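Section 4. Planning and Budgeting Your Two-Arm Bench

Read this section before you sign anything. The arms are the part of the purchase everyone argues over, and they will give you the least trouble. Tables, cables and small household goods will eat the rest of the year.

The steps assume you have chosen your arms from Section 3 and that someone with signing power has stopped replying to your messages.

4.1 Sizing the bench

1. Measure the floor first. Mark the full footprint with tape, including the space the arms need outside the table. Both arms on our standard layout are mounted past the left and right edges, so the tabletop measurement tells you almost nothing about how much room you are giving up.

2. Choose a top. We recommend plain wood with a rail border around it. Nives Costa priced three coated tops from Tallham for us and all three cost more than the table they were meant to cover.

3. Add a border for cables and cases beside the bench. Be generous. Whatever you leave, it will be full by April.

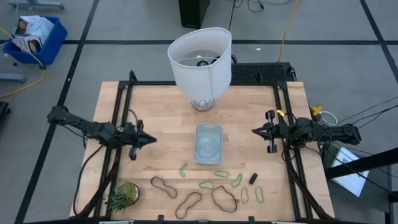
Figure 4-1. Standard two-arm bench with rail border, bin and lamp.

NOTE: The tape on the floor is a line item. Put it in the budget under its own name, or it will be bought at retail by whoever is angriest.

4. Order the rails with the table, on the same purchase order. Rails ordered later arrive in another finish and, in our experience, another length.

5. Allow 12 weeks between order and first power-up. Your supplier will quote less. Smile and write down 12.

4.2 Power, cable and overhead

1. List every device that needs an outlet. Include lamps, monitors and the thing you haven't thought of yet.

2. Budget $145 per bench for cable, ties and clips. Joaquín Echeverría argued for $100 when this guide was first drafted and has since withdrawn the figure.

3. Decide early whether the cables come along the floor or down from the ceiling. Ceiling drops cost more to install and are much cheaper in shins. Ask the building office what the overhead structure will carry, in writing, before the installer is standing on a ladder.

CAUTION: Do not run arm power and task lighting from one switched strip. Someone will turn off the lamp on the way to lunch.

4. Get two quotes for the installation. Tripathi and Graltora both do this work where we are. Compare them on what is left out, as the totals will be suspiciously close.

5. Check sight lines from the operator's desk to the bench. If the desk faces a wall, move the desk on paper now, while it weighs nothing.

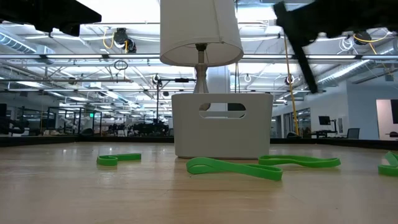 4.3 Consumables and task objects

1. Open a separate budget line for objects the arms will handle. Call it "task objects." Purchasing at Cotetti once rejected a line reading "assorted stuff," and they were right to.

2. Set the line at $400 per bench for the first year. Most of it goes on small orders. Shipping on small orders is where your money will actually die.

3. Buy duplicates of anything soft or stretchy, and buy them from the same batch if you can. Colors drift between batches more than the catalog lets on.

4. Keep a spare of each rigid item in a closed cabinet. Odair Fagundes holds the key to ours and is immune to charm.

NOTE: Household goods get discontinued without warning. If a bin or a lamp matters to your results, treat it as equipment and record the model when it arrives.

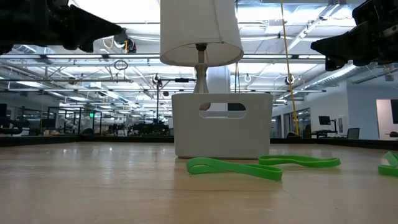
Budget requests for this line get questioned more than any other, so write yours for a reader who has never stood at a bench. Akash Bhardwaj's trick is to describe a single setup and price every object in it. A table lamp with a white fabric shade, standing in a plastic basket, with green rubber bands on the wood in front: three kinds of object, one of them nearly free, and a lampshade that needs replacing if a gripper leans on it. Reviewers understand a lampshade. They have never once understood "manipulation assets."

5. Attach the priced setup to your request as the first page.

6. Send the request to Rodel Calimlim for a read before it goes upstairs. He will cross out the adjectives. Let him.

7. Recheck all prices before submitting. Those in this section were last checked on 10/24/23.

For spare grippers and service contracts, go to Section 5.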